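# Chapter 7: Keeping a Long List in Order – Sorting and Filtering

By now you have typed in a fair number of worksheets, and if you have been following along at your own pace (which is the right pace, whatever it may be), you probably have at least one list that has grown longer than your screen. This chapter is about what to do with a list like that. It is a gentle chapter, with only three new commands in it, but they are three that you will use for as long as you own a computer.

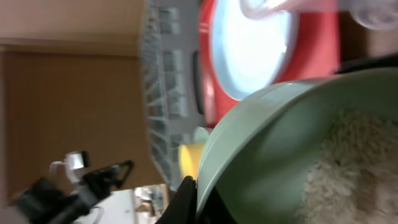
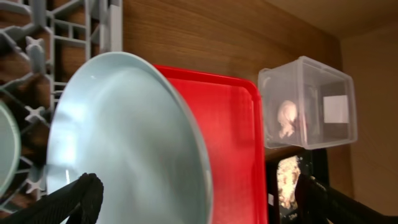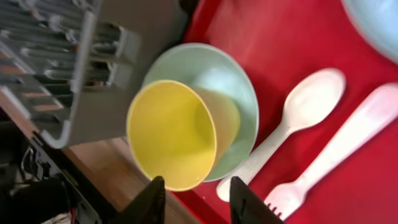 *Chapter 7 opener. Bowl with rice; plate and dish rack; yellow cup in a bowl.*

## Before you begin

You will need the practice workbook called **Merrick**, which you saved at the end of Chapter 6. Open it and click the tab for the second sheet. You should see a stock list for a small supply firm with two branches, Sunport and Wuvcombe, and more than 900 rows of items. Don't be put off by the length! Sorting a list of this size takes the computer no more effort than sorting your grocery list, and it takes you exactly the same number of clicks.

The figures in the workbook were last brought up to date in March 2018, so if you are working from an older copy, the row numbers given in the exercises may not match what you see on your screen. The older copy stops in February. It will still work perfectly well for learning the commands, but your answers will differ from the ones at the back of the book.

## What sorting does

When you sort a list, you ask the program to put the rows in a new order, using one column as its guide. You might sort by item name, from A to Z, or by price, from the smallest to the largest. The important thing to understand – and I would ask you to read this sentence twice – is that the whole row should move together. If the item in row 151 costs a certain amount and is kept at Wuvcombe, then wherever that item ends up, its price and its branch should travel along with it.

This is where many beginners come to grief. They select a single column, press the sort button, and find that the names have moved while the prices have stayed put. The program does usually show a warning first, asking whether you would like to expand the selection. Say yes to it. Better still, click on just one cell anywhere inside the list before you sort, and let the program work out the edges of the list for itself. It does this by looking for a blank row or a blank column, so it pays to keep blank rows out of the middle of your data.

If something does go wrong, press **Ctrl + Z** right away, before you do anything else, and your list will go back to the way it was.

## What filtering does

Filtering leaves the rows in their places and simply hides the ones you don't want to look at for the time being. Suppose the Inville order has come in and you want to see only the items that belong to it. You would turn on the filter, open the little arrow at the top of the *Order* column, and tick the box for Inville. The rest of the rows are still there, and they come back as soon as you clear the filter. You can tell that a filter is on by looking at the row numbers down the left side, which turn blue and skip about.

People often ask me which of the two they ought to learn first. I have always taught sorting first, mostly out of habit, and that is the order we will follow, but the two get along very nicely and by the end of the chapter you will be using them on the same list.

## Words to know

- **Header row:** the top row of a list, holding the column names
- **Ascending:** A to Z, or smallest to largest
- **Descending:** Z to A, or largest to smallest
- **Criteria:** the conditions a row must meet in order to stay in view

## 7.1 Sorting by one column

With the Merrick workbook open, click on any cell in the *Item* column, below the header row. Now go to the **Data** tab at the top of the window and find the small button marked with an A above a Z. Click it once, and then scroll slowly down the list to see where everything has gone.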